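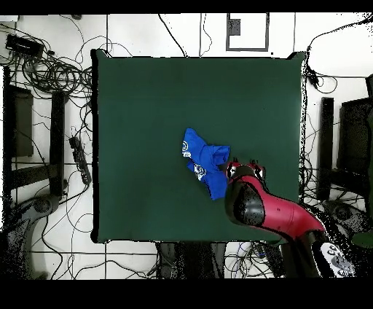 1 min read

Gorka cloth set – data card

Can a machine fold the washing yet? Our answer so far is: sometimes, and slowly. The Gorka set holds 182 recordings of one arm working on a crumpled garment, such as the blue one with white round logos on the green surface.

Contents
167 recordings for training, the rest for testing. Each has colour, depth and joint positions. Depth has gaps at some places, mostly on dark or shiny parts – we did not fill them.

Tasks
Pick up, flatten, fold once. Flattening is the hardest. With one gripper the cloth often turns together with the hand.

Known limits
Only 4 garments were used, all with short sleeves. Please do not report results for towels or trousers from this set.

Contact
Tassanee Wiriya (data), Adebayo Jibrin (arm control)

Last change: Wednesday, August 27, 2025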